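Chapter 6
Oversight of Municipal Government

6.1 Introduction

A city government spends public money, awards contracts and employs staff. Each of these activities is subject to review by some other body. The reviewing body may be part of the city itself, as with an internal audit office, or it may belong to a higher level of government. This chapter deals with the second case and with the disputes that arise when the two levels are controlled by different parties.

The terms used here follow Chapter 5. A "review" is any formal examination of records. An "inquiry" is a review in which named officials can be required to give statements. An "investigation" is carried out by a body with powers of search or detention. The three are often confused in press coverage, and the reader should check which is meant before drawing conclusions from a report.

6.2 The legal basis

Most national laws on local government list the grounds on which a ministry may open an inquiry. The list is usually short: suspected misuse of funds, failure to file accounts, or a complaint from a set number of residents. In the Lendov case, discussed in 6.4, the threshold was 326 signatures. The law did not say who should verify them — a gap that led to two separate court rulings.

A ministry that opens an inquiry must normally notify the council in writing. The notice states the grounds, the period under review and the documents required. Council members keep their seats while the inquiry is open unless a court orders otherwise.
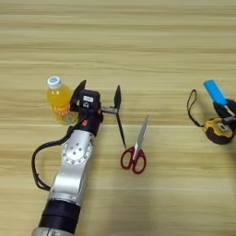 6.3 Political control and timing

An inquiry that is lawful in form may still be disputed on the ground of timing. Opening one shortly before a local election affects the sitting administration whether or not any fault is found. Some countries therefore bar new inquiries in the final weeks of a term. Numavberg sets this period at 55 days. Exceptions are allowed where records are at risk of being destroyed.

The burden of proof differs as well. A court asked to stop an inquiry will look at the notice and the stated grounds. It will seldom examine motive, which is hard to establish from documents alone.

6.4 Plan of the chapter

Section 6.5 sets out the Lendov case, in which 34 city employees were questioned over a street repair contract with the firm Skatico. Section 6.6 compares it with Tiongson, where the council opened its own inquiry in August and the ministry took no further action. Review exercises follow Section 6.7. Readers unfamiliar with budget terms should consult Appendix 2 first.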